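작업 노트
2026년 2월
클레르쿰리(Clerkumley) 목선 복원, 선체 우현 하부 및 갑판 바니시

지난번 노트가 "다음에 이어서 씀"으로 끝나 있던데 이어서 쓴 사람이 없다. 내 글씨니까 내가 쓴다.

현재 상태부터. 배는 작업장 안쪽 받침대에 올라가 있고 용골은 수평 맞춰 놓았다. 1월에 맞춘 수평이 그대로인지 실을 띄워 다시 봤는데 선미 쪽이 3밀리미터 내려앉았다. 받침목이 눌린 건지 바닥이 꺼진 건지는 모르겠고, 바닥이라면 내 월급으로 해결할 문제가 아니므로 받침목으로 본다. 쐐기 다시 박고 연필로 표시해 둠. 표시 옆에 날짜 안 적은 연필선이 벌써 네 줄 있다. 다음부터는 날짜를 적자. 이 말도 전에 쓴 것 같다.

외판

우현 물밑 외판 중에서 용골 바로 윗줄 두 장은 살릴 수 없다. 송곳이 버터에 들어가듯 들어간다. 전 주인이 에폭시 퍼티로 메우고 그 위에 페인트를 두 겹 올려놓았는데, 솜씨가 좋아서 더 화가 난다. 나무만 빼고 다 멀쩡했다.

떼어 낸 순서는 이렇다. 나사 머리 위의 나무 마개를 먼저 파내고, 나사를 돌려 보고, 안 돌면 인두로 머리를 달구고, 그래도 안 돌면 욕을 하고, 속 빈 드릴로 둘레를 따낸다. 황동 나사는 대부분 아연이 빠져서 분홍색이 됐다. 손가락으로 부러지는 것도 있었다. 새로 박는 건 전부 규소청동으로 간다. 견적서에는 황동으로 적혀 있으니 사무실에서 이 줄을 읽는 사람은 놀라지 말고 수정 바람.

늑골은 생각보다 낫다. 세 번째 늑골 아래쪽만 외판과 맞닿는 면이 검게 변했다. 긁어내니 속은 단단하다. 덧대기 없이 간다. 반대 의견이 있으면 직접 배 밑에 누워서 보고 말할 것.
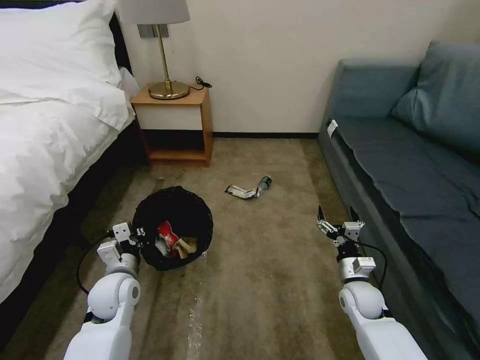 새 외판 본뜨기는 얇은 합판 쪼가리를 이어 붙여서 했다. 예전 판을 그대로 대고 그리면 편하지만, 떼어 낸 판이 마르면서 폭이 줄어 믿을 수가 없다. 본을 뜬 다음 마호가니에 옮겨 그리고 띠톱으로 선 바깥쪽을 따라 잘랐다. 나머지는 대패. 앞쪽 끝이 심하게 비틀려서 증기로 쪄야 한다. 증기통은 물이 새는 데가 있어서 걸레를 감아 놓았는데, 그 걸레를 누가 세탁해서 접어 두었다. 고맙긴 한데 증기통이 다시 샌다.

쪄서 구부리기 전에 연습 삼아 자투리로 한번 해 봤다. 결이 엇나간 쪽에서 쩍 하고 갈라짐. 예상한 대로라 기분이 좋아야 하는데 그렇지 않았다. 본판은 결이 곧은 것으로 다시 골라 놓음. 선반 둘째 칸, 분필로 "손대지 말 것"이라고 쓴 판이다. 지난번에도 그렇게 썼는데 그 판은 지금 누군가의 책상 다리 밑에 있다.

바니시

앞갑판과 조종석 둘레. 사포 기록은 아래에 적어 둔다.

1. 80방으로 옛 바니시 제거. 모서리는 기계 대지 말고 손으로. 모서리를 한번 뭉개면 그 배는 평생 비누처럼 보인다.

2. 120방, 180방 순서로 결 방향. 옆으로 민 자국은 착색하고 나서야 나타난다. 그때는 늦다. 작년 배에서 배웠고 그 전해 배에서도 배웠다.

3. 착색 후 하루 두고 첫 겹은 희석해서 얇게. 이번에는 바로스(Barros) 바니시를 쓴다. 통에 적힌 희석 비율은 여름에 맞춘 것 같아서 시너를 조금 더 넣었다. 붓이 훨씬 잘 나간다.

4. 세 겹째까지는 사이사이 320방으로 가볍게. 그 뒤로는 먼지와의 싸움인데 먼지 쪽 전적이 좋다.

현재 앞갑판은 2겹까지 올라갔다. 좌현 쪽에 흘러내린 자국 하나 있음. 불빛을 낮게 비추면 보이고, 위에서 보면 안 보인다. 주인은 늘 불빛을 낮게 비추는 사람이다. 갈아 내고 다시.

바닥에 물 뿌리고 환풍기 끄고 문 닫고 칠하는 것까지는 다들 지키는데, 칠한 뒤에 문을 열고 들어와 "다 칠했어요?" 하고 묻는 문제가 남아 있다. 문에 종이를 붙였더니 이번에는 문을 열고 들어와 종이가 무슨 뜻이냐고 물었다. 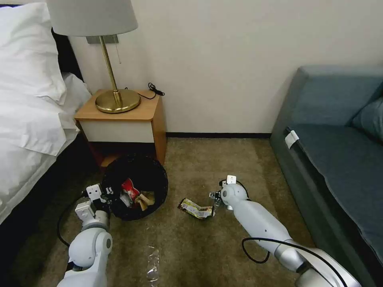
금속 부속

뱃전 계류 고리, 선수 장식, 앞유리 틀까지 떼어서 도금집에 보낼 상자에 넣었다. 봉투마다 위치를 적고 나사도 같이 넣음. 봉투 번호와 도면 번호가 하나씩 밀린 곳이 있어서 한참 헤맸다. 시작 번호가 도면은 1번, 봉투는 0번이었다. 누가 0번부터 세기 시작했는지는 이 노트에 적지 않겠다. 이번에도 내 글씨다.

도금은 론덴(Ronden)에 맡긴다. 지난번 것은 광은 좋았는데 구멍 안쪽까지 두껍게 올라가 나사가 안 들어갔다. 이번에는 구멍을 막아 달라고 종이에 크게 써서 상자 맨 위에 넣었다. 앞유리 틀은 오른쪽 아래 귀퉁이에 가는 금이 있으니 연마 전에 땜부터. 이것도 써 넣었다. 종이가 점점 편지가 되어 간다.

계기판 유리는 손대지 않았다. 회전계 바늘이 800에서 멈춰 있다. 엔진은 배에서 빠져 있는데도 그렇다. 낙관적인 계기다.

엔진

엔진은 스탠드에 올려 둔 채로 진척 없음. 냉각수 통로를 뜯어 보니 녹 찌꺼기가 한 줌. 산으로 불릴지 긁을지 정하지 못했다. 배기 다기관은 한쪽이 얇아진 것 같아 두께를 재야 하는데 측정기를 찾는 중이다. 측정기 상자는 있다. 상자 안에는 사탕이 있다.

시동 모터는 분해해서 브러시만 갈면 될 것 같다. 정류자 면은 깨끗한 편. 배선은 전부 새로 깐다. 전 주인이 집에서 쓰던 전선을 길이만 맞으면 색 상관없이 이어 놓아서, 빨간 선이 접지이고 접지가 경적이다. 경적은 잘 울린다.

좌석

앞좌석 가죽은 바느질 선을 따라 터졌고 속은 말총과 스펀지가 섞여 있다. 원래 것은 말총이었을 것이고 스펀지는 언젠가의 타협이다. 주인이 색을 정해 주지 않아 견본을 다시 보냈다. 81번 견본이 원래 색에 제일 가깝다고 적어 보냈더니 "조금 더 밝은 쪽"이라는 답이 왔다. 제일 가까운 것보다 조금 더 밝은 것은 제일 가깝지 않은 것인데, 배는 주인 것이니까 그렇게 한다.

좌석 틀은 물푸레나무. 뒤쪽 가로대 장부가 헐거워서 풀어 다시 붙이는 중. 클램프를 여섯 개 걸었고 내일까지 건드리지 않는다. 클램프가 필요한 사람은 다른 사람의 클램프를 찾아볼 것.

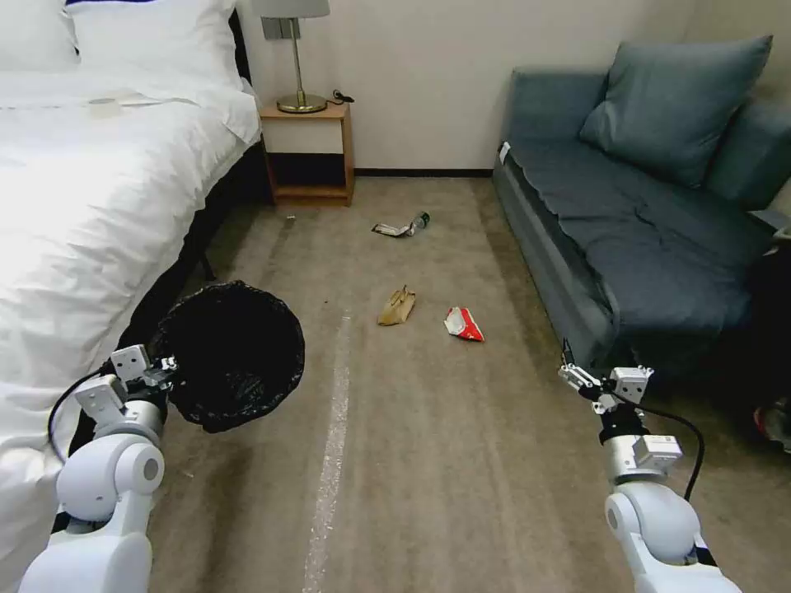

자재와 주문

- 규소청동 나사: 길이별로 주문 넣음. 긴 것부터 온다고 한다. 급한 건 짧은 것이다.
- 외판 사이 실링재: 포티더(Fotider) 것으로 재주문. 지난번 통은 뚜껑을 덜 닫아서 통째로 굳었다. 통 모양으로 굳은 것을 문받침으로 쓰고 있는데 성능은 훌륭하다.
- 나무 마개용 마호가니: 자투리에서 결 맞는 것으로 직접 딴다. 사 온 마개는 색이 다 따로 논다.
- 사포 320방: 떨어짐. 떨어졌다고 벽에 적어 두었는데 연필도 떨어졌다.
- 붓: 좋은 붓은 내 서랍에 있다. 이 문장을 읽은 것이 허락은 아니다.

다음에 할 것

증기통 새는 곳을 제대로 막고 앞쪽 외판부터 찐다. 식기 전에 클램프까지 걸어야 하니 두 사람 필요. 장갑은 두꺼운 것으로. 얇은 장갑으로도 된다고 했던 사람은 나였고, 안 된다.

앞갑판 흘러내린 자국은 완전히 굳은 다음에 갈 것. 지금 손톱으로 눌러 보니 자국이 남는다. 그래서 이제 흘러내린 자국 하나와 손톱 자국 하나가 있다.

선미 받침목은 아침마다 실로 확인. 또 내려앉으면 그때는 바닥 이야기를 사무실에 꺼낸다.

도금 상자는 나가기 전에 봉투 번호 한 번 더 맞춰 볼 것. 0번부터.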